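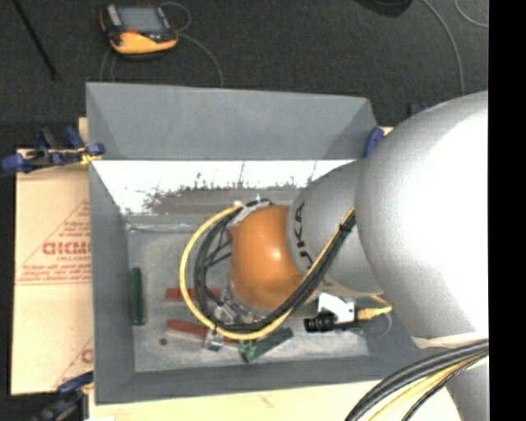

Minutes, Chores Working Group
22 February 2019, upstairs meeting room, Ivance

Previous minutes
Approved, after the word "imminent" was struck from the paragraph on laundry.

1. Bin picking
The stated task is to take bars out of a gray bin. Two are red and the others green, and color is not part of the task yet. The shop floor lead asked when it would be. The reply was October, year not given.
It was noted that a new hire learns this job before the first coffee break and does not need to be clamped to anything.
Bars lying against the wall of the bin remain the hard ones. A proposal to ask the bars to lie elsewhere was not seconded.

2. Tedesco order
Tedesco wants 900 parts sorted per shift. Agreed to quote for people, with the arm listed as an option. Sales asked whether "option" could be in bold. It could not.

3. Household trial (Pekosar)
Pekosar would like dishes, beds and socks, in that order. Dishes deferred. Beds deferred. Socks discussed for nine minutes and deferred. The group still thinks a bar is a fair stand-in for a spatula, with one objection recorded.

4. Budget
Deklow's invoice for cables came to $1,789. Approved with sighing.

5. Other business
Kitchen sink upstairs is full again. Automation was suggested. The chair suggested a sponge.

Actions
Software: retry the bars by the wall.
Sales: send Tedesco the quote, plain type.
Everyone: wash own mug.

Closed at 4:40. Next meeting when the room is free.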